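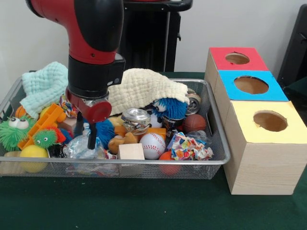 # Keeping the sorting cell alive: setup and care of one arm, one tray, three boxes

Speaker notes, 28th September. Slides are in the shared folder under Ona.

**Slide 1. Opening**

Good morning. I will talk only about one cell. We call it Ona. It is one red and black arm, a wire tray full of mixed objects, and the boxes with round holes where the objects should go. I have looked after it since May, and most of what I say comes from the maintenance notebook.

(Wait for the people at the back to sit.)

**Slide 2. Why the tray looks like this**

- We fill the tray badly on purpose. Balls, cans, plush, wrappers, towels, wooden cubes, the spiky rubber toys.
- Clear plastic is the worst for the vision. Leave it in anyway, the Saha people asked for it.
- Long soft filaments are the worst for the fingers. They go into the gap at the root of the finger and stay there.
- Towels go in last, at the back. If a towel is at the bottom, the arm lifts half of the tray with it.

Say here: the cell is rated by how it handles the bad tray. With a clean tray we had very nice numbers and learned nothing.

**Slide 3. Setting the fingers**

This is the part where I get the most questions, so go slowly.

1. Power on, arm to the park position, wait for the green state on the screen.
2. Close the fingers with nothing between them. Look from the side. The tips must meet along the full edge.
3. If one tip is higher, loosen the two screws of that finger, press it up by hand, tighten again.
4. Open to 39 mm and measure with the caliper. Do this at the tips.
5. Write the value in the notebook, also when it is correct.

The Povetti manual gives the order differently, first opening and then closing. I tried both. With our fingers the closing first is faster, but I do not say it is better for every gripper.

**Slide 4. Height above the tray**

- The tray is a mesh, and the mesh bends. In the middle it was 4 mm lower than at the rim when I measured it the last time.
- We teach the lowest point at the rim and then add the difference in software.
- After each change of tray, teach again. I forgot it once, and the fingers pushed through the mesh and we lost the afternoon.

(If there is time, tell the story of the bent finger. If not, skip.) 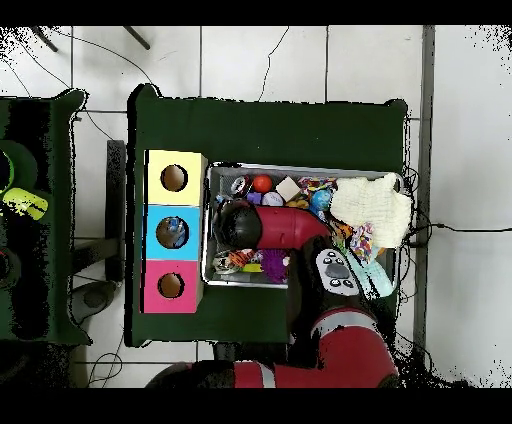

Page 4

**Slide 5. Cables and floor**

- Cables should lie flat and have one free loop near the base. Without the loop, the connector takes the pull each time the arm turns.
- On tiles the tape does not hold for long. Check it when you sweep.
- The table must not move. We put marks for its legs, and before each session I check the legs against the marks.
- Spare objects are kept on a second table, away from the path of the arm.

**Slide 6. The boxes**

The boxes are light, and this makes trouble. When the arm drops something heavy at the edge of a hole, the box shifts a little, and the next drop is already wrong. A strip of double-sided tape under each box is enough. The color order is in the config file, so when you rebuild the stack, please read the file first — do not trust your memory. I have trusted mine and it was pink and yellow exchanged.

Empty the boxes before you start a new count. Look inside with a lamp, small things stay in the corners.

**Slide 7. Regular care**

- Every day: wipe the fingers with a dry cloth, pull out the filaments with tweezers.
- Every 18 sessions: check the finger screws and the wrist screws.
- At 282 hours we changed the finger pads for the first time. The old ones were shiny and cans were slipping. Starel sends them in pairs, change both.

**Slide 8. What I would still like to fix**

- The teaching of the height is by hand and depends on who does it.
- The emergency stop needs a longer cable. Now I must stretch.
- We have no good way to record why a pick failed. In the notebook it says "slipped" on almost every line.

Questions. If somebody asks about the price of the cell, send them to the Starel table outside.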